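Manju Mathur
Tuesday

Right, a few of you asked about the food and airports thing after my moan last night, so here's a thread. It's a different worry from most people's: does flying wreck your insulin? I'm type 1 and I've carried the stuff on planes for 24 years.

38 likes · 6 replies

First, the hold. Don't put it in the hold. Some holds get properly cold and insulin that has frozen is finished, even if it looks fine once it's thawed. Mine stays in the bag under the seat, next to the crisps.

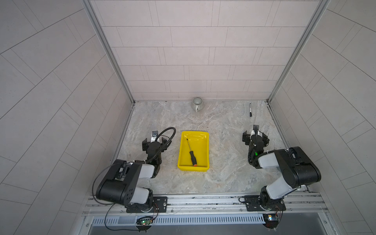 Page 2 of 5

Second, the cabin. People worry about the lower pressure and I did too. The insulin itself doesn't mind. What you can get is air bubbles in a pump or a cartridge, as gas swells when the plane climbs. I check the line after take-off and again after landing – takes a minute.

19 likes · 2 replies

Third, heat. I use a Jovudier pouch, the sort you soak in water and it cools as it dries out. It kept my pens going through a September heatwave in a flat with no fridge worth the name. I've also tried the Sedik one, but it's bulky and it made my passport damp!

My cousin swears by a hard case from Wisum. It costs more than my shoes did.

27 likes · 11 replies

Fourth, labels. I leave the pharmacy label on everything and carry a copy of my prescription, folded into the same pocket every time. I also write the date I opened each pen on the side, in big letters, or I'd be guessing by the second week. 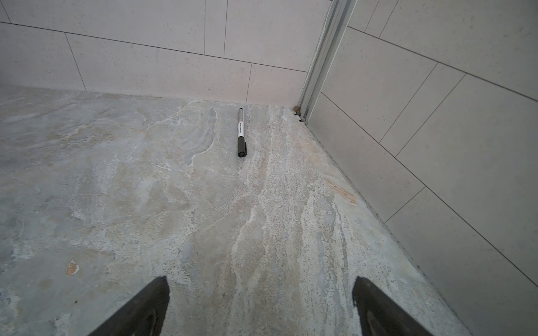
Black marker, cap on.

Fifth, time zones. Please ask your own clinic about this one, I mean it. Mine wrote me a little plan for the long flight and I kept it in my phone case. Going west my day got longer, going east it got shorter, and my long-acting dose had to be worked round that. I wouldn't have got it right by myself at 3am over the sea.

Last one – pack double what you think you need and split it between two cabin bags. I was delayed overnight once and have never been so pleased with my own fussing.

44 likes · 9 replies · 200 shares

More from Manju
Does a fever push your sugars up?
Why my sensor reads low when I sleep on it
Kandpal glucose tablets, all the flavours ranked
Can you drink from a bottle left in a hot car?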